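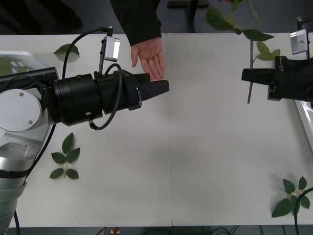 4.2 Stems, leaves and the work of standing something up

Print this article | E-mail this article

We turn now to the artificial stems, which took up far more of our attention than we had planned when the Mendine study began. In the earlier sections we dealt with vases, bowls and candle holders, all of which have the good manners to stay where they are put. A stem is a different sort of companion at the table. It is long and light, most of what the eye cares about is at the top, and the part that has to go somewhere in particular is at the bottom, and anyone arranging it has to keep both ends in mind at once.

The working surface is long and white, with a faint seam near the middle where two tabletop panels meet. In Figure 4 an artificial stem is held upright over it, with the thin green-gray lower part reaching down toward the surface and several green leaves standing up past the far edge of the table. The leafy part is partly blurred from swaying. We mention the sway early because it comes back again and again in what follows, and because it was the one thing we had left out of our first coding sheet altogether.

Materials for this part of the study were 60 artificial stems from the Skallano range, chosen from a much larger box after a pleasant but rather slow afternoon of sorting. We kept single stems with leaves along the upper part and left out anything with a flower head, since a flower has a face, and people turn it to look at them before they do anything else. (We would love to come back to flowers some day. They deserve a paper of their own.) All of the stems had a bendable core. They were straightened by hand before each session and laid out again in the same order, although a few of the older ones kept a slight lean that no amount of coaxing would take out, and we decided in the end to let them keep it.

The task itself was simple to describe. A stem was to be lifted, brought upright, moved to a chosen spot and lowered into a narrow container, and the leaves were then to be turned until the whole thing looked settled. We ran 20 sessions in this way, giving 215 completed placements. Attempts that ended with the stem back on the table were logged separately and are discussed in Section 4.4, where the reader will find that they are, in their own way, every bit as interesting.

Coding followed the Haque scheme, with two changes. The original scheme treats "holding" as one state, and for cups and plates that is perfectly sensible. For stems it lumps together things that feel quite unlike one another when you do them. A stem held close to its foot is easy to aim and hard to keep still, and the leaves wander about overhead. Held just under the leaves, it hangs quietly, but the foot is a long way from the fingers and has to be found by eye. We therefore split holding into low, middle and high grips. The second change was to add a code for waiting, meaning any pause in which the stem is kept in the air while its leaves come to rest.

Waiting proved to be a lovely thing to have coded. In our placements it came most often just before lowering, and the pauses were longer with high grips than we had guessed they would be. Several of the arrangers told us afterward that they had no memory of waiting at all, and one was quite firm that she had gone straight in. When we watched the session together she laughed, and said that it was the same pause she makes before threading a needle. We have kept her comparison in our notes ever since and used it as the working name for the code, though the tables print it in its more sober form.

Turning the leaves came last and varied a great deal. Some arrangers gave the stem a small twist and were done. Others went on bending and fussing well past the point where we could see any difference, standing back, coming in again from the far side of the table, and moving one leaf by a hair. We did not limit this stage, and we are glad of it. Scores on the Keladlow settledness scale, which asks how finished an arrangement feels to the person who made it, rose during turning even where two independent raters judged that nothing had changed. It seems only fair to take the arranger's word for it.

A few words on the table are owed as well. White was picked so that the thin lower stems would show up clearly, and the seam gave coders a handy line for noting on which half of the table a placement fell. We found no clear preference for either half. In later sessions the containers stood 50 centimeters apart, which left enough room for leaves to be turned without brushing a neighbor, and that spacing is the one used in the rest of the paper.

Figure 4. An artificial stem held upright over the white table, leaves uppermost; a hand reaches in from the far side.

We use cookies to remember your reading preferences. By continuing to browse you accept our cookie policy. Accept | Manage settings

4.3 Grip height and the length of the pause

Table 3 gives the pauses by grip height for all placements. Middle grips are listed first, as they were by far the most common, and stems with a lasting lean are marked with a dagger.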